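How to Wash a Down Duvet at Home (and When Not to Bother)

Filed under: Laundry, Bedding

Every February I get the same letters. The duvet has gone flat, the label says dry clean only, and the shop on the corner wants more than the thing cost. Can it go in the washer? Usually yes. The label is there to protect the maker, and I have washed plenty of "dry clean only" down without trouble. I have also ruined one, so read the whole page before you start.

What you need

A front-loading washer big enough that the duvet fills no more than two thirds of the drum. Most home machines won't take a king. If you have to kneel on it to shut the door, go to the laundromat.

A mild liquid soap. I am not convinced by special down washes. I tried one called Purkumico on one half of a pair of twin duvets and plain wool soap on the other, and Margit Lindholm, who edits this site and sleeps under one of them, could not tell me which was which. Buy it if you like the bottle.

A dryer with a real low setting, and a free day.

Before you wash

Go over the seams. Any hole, even a pinhole with one feather poking out, will be a bigger hole by the end of the spin. Sew it with a fine needle and small stitches. Iron-on patches come off in the dryer, whatever the packet says.

Treat yellow marks with a little soap and cool water. Skip bleach. Skip the vinegar and baking soda paste too, which mostly makes salty water and a mess you then have to rinse out of feathers.

Washing

1. Load the duvet loosely, by itself.
2. Use half the soap you think you need.
3. Run a gentle cycle on cool or warm.
4. Run a second rinse. If you still see suds on the glass, run a third.
5. Spin again on medium. Wet down is very heavy, so lift it out with both arms from underneath.

Don't panic at the smell. Wet down smells like a wet dog and it goes away.

Drying

This is the part people rush. Low heat, and stop every 32 minutes or so to pull the clumps apart by hand. The tennis ball trick is fine. So are wool balls. I doubt either does as much as your fingers.

A queen duvet can take up to 500 minutes in a small dryer. Yes, really. Ravindran Nair wrote in to say his was done in two hours, then wrote again on Wednesday to say it smelled of pond. Feel the corners and along the stitching. If a spot feels cool against your cheek, it is still damp.

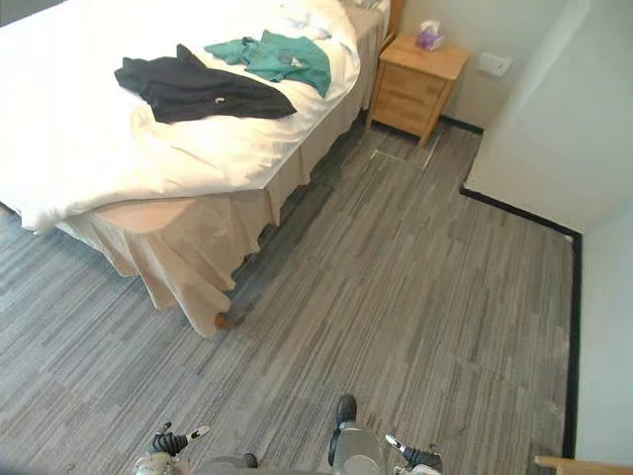

Once it feels dry, give it another night spread out flat with the window open a crack before it goes back in its cover. Don't fold it into a bag straight away, and don't believe anyone who sells you a vacuum pack for storing down. Flattened for a whole summer, it comes out tired. A cotton sack or an old pillowcase is better and costs nothing.

How often?

Less than the soap companies tell you. With a cover that gets washed regularly, I do mine every second or third year. Jessie Cruickshank asked whether the "refresh" cycle on her new machine counts as a wash. It does not. It blows warm air at the thing, which you could do with a clothesline.

If the down is still lumpy after two full dryings, the filling is probably worn out and more washing won't bring it back.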